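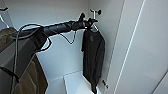

BEMARICO, 29 Sep 2019

A friend sent me a link last week to a record by a band called Tseng, with the message "you have to hear this, they tracked the whole thing live to tape." I listened to it twice. It is a decent record. The drummer rushes a little in the second song, the bass player has a lovely dull thud of a tone, and there is a ballad near the end that I have gone back to since. I would have liked it just as much if it had been recorded into a laptop in somebody's kitchen, and I have the uncomfortable feeling that it might as well have been.

I've been writing about music in this town long enough to have heard the word "analog" used as a description, then as an excuse, then as a sales pitch. We are deep in the sales pitch now. I get press notes every week, and it's a rare one that doesn't mention tape, tubes, a vintage console or a room with history. Far fewer mention the songs.

Let me say where I'm coming from, because people get touchy about this. I like tape. I owned a four-track cassette machine in my twenties and made dozens of bad recordings on it. I still have a box of them and I still think two are good. I know what tape does when you push it, how the top end goes soft and the drums get a bit thick around the middle. It is a pleasant sound. Lots of things are pleasant sounds.

What I don't believe is that tape makes a band honest.

That's the claim, once you scrape off the talk about warmth. The idea is that a musician working on a computer can fix everything and so has nothing to lose, while a musician in front of a tape machine has to mean it. One take, all together, eyes closed. I have sat in on enough sessions to know how that usually goes. The band plays the song fourteen times. The engineer picks the best one. Somebody redoes the vocal. Somebody redoes it again the following week, by themselves, with the lights down. Then the tapes are transferred to a computer, where the tambourine gets moved a hair to the left and the one flat note in the chorus is quietly put right. Then it's mastered from the computer and sold with a paragraph about the danger of tape.

I don't mind any of that. Records have always been put together from pieces, and people were cutting tape with razor blades long before anyone had a mouse to do it with. But if it has always been construction, then I'd like us to stop giving out medals for the type of saw.

The studio most of this comes back to, for anyone around here, is Isarell. It opened a few years ago in an old print shop by the rail yard and it has become the place where a local band goes to be taken seriously. I've been inside several times. It's a nice room with a high ceiling, and the people who run it know what they're doing. They also charge $447 for a day on the tape machine, and the reels are on top of that. For a four-piece that splits a bar guarantee of $400 between them after gas, that is a real amount of money, and I keep meeting bands who have put themselves in a hole to pay it.

I asked one guitarist why. He said the demos they'd made at home "didn't sound like a record." I had heard those demos. They sounded like a record to me. They sounded like a band in a small room that had worked out its parts and was excited to play them. What came back from Isarell eight months later was smoother and slower, and everybody sounded careful. You would sound careful too if each hour was costing you what a shift at work brings in. The old argument says that limits make people brave. Maybe so, for some. In my experience a running meter makes most people play the safe fill.

Then there's the vinyl part, which I find harder to be polite about.

Here's how it works if you're a small act. You record your album, you pay for it, and you're told you need it on vinyl, because nobody at a show buys a download. The plant has a minimum. You order 500 copies because the price per record at 300 is painful. They arrive in November, too late for the release show and just in time to sit in somebody's hallway all winter. You sell a good stack of them to friends and family in the first month. After that you are a small warehouse with a drum kit in it. I know one singer who used her boxes as a nightstand for two years. She had a lamp on them and everything.

The people who buy those records often don't play them, either. I'm not being snide. I've asked at merch tables, and a fair number will cheerfully tell you they don't own a turntable. They want to give the band some money and take home something big with a picture on it. Fine! That's a generous impulse and I've acted on it myself. But let's call it a poster with a groove in it and leave the talk of superior sound out of the matter. Most of these albums are cut from the same digital file you'd get on your phone, and the phone copy doesn't pop in the quiet bit.

I can hear the reply, since I've had it in my inbox before. What about the ritual? What about sitting down with an album, side one and side two, and giving it your full attention? I think attention is a wonderful thing to give to music. I don't see why it needs a needle. When I was a teenager I gave my full attention to a taped-off-the-radio cassette with the DJ talking over the first verse, and I can still sing you the DJ's part. You can sit down with a stream too. You can put the phone on the other side of the room and listen to twelve songs in the order they were set down. It's free, and I'd recommend it to anyone who has spent a month's rent on a cartridge.

There is also the matter of what doesn't get written about while all this is going on. The most interesting thing I heard this year was made by a duo called Vodari, who work on a secondhand laptop and a microphone they share between them. They sing close to it, in a spare bedroom with blankets on the wall, and then they chop the voices up and play them back as chords. There's a stretch in the middle of their last release where a single breath is repeated until it turns into a kind of snare drum. It made the hair on my arms stand up. I saw them play it to 20 people at the back of a coffee shop, and the espresso machine went off twice and it was still wonderful.

I pitched a piece on them to a magazine that I won't name. The editor asked what the hook was. I said the hook was that they were very good. The editor asked whether there was anything interesting about how the record was made. I explained the breath, the chopping, the blankets. There was a pause and then the question, which I swear I am quoting exactly: "But it's just on a computer?"

Just on a computer. A guitar is just on a plank, if you want to talk that way.

I should be fair, or at least try. Some players do work better under a limit, and some of them know it about themselves. A band that has toured the same ten songs for a year can walk into a room with a tape machine and come out in two days with something that has a spring in it, and they'd have fiddled it to death if you'd handed them unlimited tracks. I've heard fiddled-to-death records. I've had to review them. There is a kind of laptop album with ninety layers on it where you can tell that no one involved has liked the song since spring, and I wouldn't defend that for a second.

I'll also grant that Isarell has kept a few good engineers employed in a town that would otherwise have lost them to bigger cities. When I grumble about the place in print I hear from those engineers, and they're usually right about the details. One wrote to tell me that most bands who book the tape machine are talked through cheaper ways of doing it first, and book it anyway. I believe that. It doesn't cheer me up much.

What bothers me is the way the equipment has started to do the talking for the music. I read a glowing review of that Tseng record yesterday, a long one. It spent four paragraphs on the tape machine, the model, the year, the man who restored it and how far it was driven to get here. It had one sentence on the ballad. The sentence said the ballad was "warm." It's a song about a woman selling her father's truck, and the last verse leaves out the line you've been waiting for, and the band just stops playing for a bar where it should have been. That decision had nothing to do with the tape. Somebody in that band thought of it, probably in a van or a bathroom, and the others were smart enough to leave it alone.

So I'd ask for one thing from my fellow reviewers, and from the folks who write the press notes too. Try getting through the first page without the gear. Tell me what happens in the second song. If you can't remember what happens in the second song, I'd like to know that as well, and you can save me the evening.

As for the bands, I have no business telling anyone how to spend their money. But if you have home recordings that you were told didn't sound like a record, send them over. I'll listen to them on the same cheap speakers I use for everything else. I've had a pile of Isarell releases on the desk all summer and I could use a change.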